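To: Marnham Building Residents and Staff List
From: Facilities Office, Marnham
Subject: Re: Trays, boxes and the carpeted rooms

Dear colleagues,

The Facilities Office thanks the member of the Stekham group who wrote to the list on Sunday. The message is quoted in full so that those who have joined the list recently may follow the discussion. Our reply is set out after it.

> Dear Facilities,
>
> We moved into the second-floor rooms in April and we are still unclear on
> a few points regarding items kept on the floor. The notice by the elevator
> says that nothing may be stored on the carpet. The handbook we were given
> by Dahlgren says that items may be kept on the carpet if they are in a tray.
> Which of these applies?
>
> We also have a number of cardboard boxes that we would like to keep, as the
> things in them go back and forth between rooms. We were told informally
> that cardboard is not allowed at all. If that is the case we will need to
> buy something else, and we would like to know before we place an order.
>
> Lastly, two of our trays disappeared after the last floor cleaning. They
> were white and had our room number on the underside. Does anyone know where
> they were taken?
>
> Thank you,
> Stekham group, second floor

The notice by the elevator predates the present carpet and should have been removed when the handbook was revised. It has now been taken down. The handbook applies, with the clarifications given in this message. Should any tenant find another copy of the old notice, please send its location to this office and it will be collected.

1. Items on the carpet

Items in daily use may stand on the carpet during working hours, provided that they are in a tray with a raised rim. The tray need not be of any particular make. The office keeps a small supply of Pruren trays, which may be signed out at the front desk, but groups are free to use their own. The tray should sit flat, and it should be possible for one person to lift it with its contents. Up to 35 pounds is acceptable for a full tray. Anything heavier belongs on a cart or on the lower shelves.

Trays are not to be left in front of doors, along the marked route to the stairs, or within reach of a door swing. We ask that groups sharing a room agree among themselves on a place for trays and keep to it.

2. Cardboard

Cardboard is permitted. The informal advice that it is forbidden appears to go back to a problem in the basement storage area, where boxes were left directly on a concrete floor over the winter and had to be thrown away together with much of what was in them. That rule was written for the basement and continues to apply there.

In the carpeted rooms, a cardboard box may be kept on the floor if it is placed inside a tray. The box should fit within the rim, and its flaps should not hang over the side. A close fit is preferable, as a small box in a large tray tends to slide when the tray is carried. Boxes that have gone soft at the corners or split along the bottom should be flattened and taken to the recycling room, which is open until 3 in the afternoon.

The Stekham group therefore has no need to purchase other containers on our account.

3. Taking things out and putting them back

Several tenants have raised the matter of small and molded items being found loose on the carpet at the end of the day. The cleaning contractor will not move such items and will clean around them, with the result that parts of some rooms have gone without vacuuming for two or three weeks at a time. Please lift items out over the tray, so that anything dropped falls within the rim, and return them to the same tray when finished.

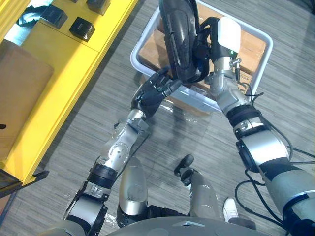 Items with a polished or glossy surface should be kept from rubbing against one another. A sheet of plain paper between them is sufficient. The office does not supply foam or other padding, though tenants may bring their own, and we ask that loose filling of any kind be kept out of the carpeted rooms - it is very difficult to remove from the pile and has twice blocked the contractor's machine.

4. Floor cleaning and the missing trays

The carpeted rooms are cleaned overnight, and trays must be off the floor before the last person leaves. They may be stacked on the lower shelves or placed on a table. Trays that are still on the carpet when the contractor arrives are taken to Room 44 and held there. They are not discarded, and the contents are left as found.

The two trays belonging to the Stekham group are in Room 44, together with several others whose labels can no longer be read. We would recommend marking trays on the outside of the short end. Labels on the underside wear away quickly on carpet and cannot be seen when the tray is full. Tenants may collect their property from Room 44 at any time during desk hours, and a key can be obtained from the front desk on signature.

5. Handbook

The relevant page of the handbook will be amended to reflect the points above. Dahlgren has agreed to include the amended page in the packet given to new tenants, and existing tenants will find a copy in their mailboxes. Until then, this message may be relied upon.

Questions about a particular room should be sent to the Facilities Office directly. Questions of general interest may be sent to the list.

Facilities Office
Marnham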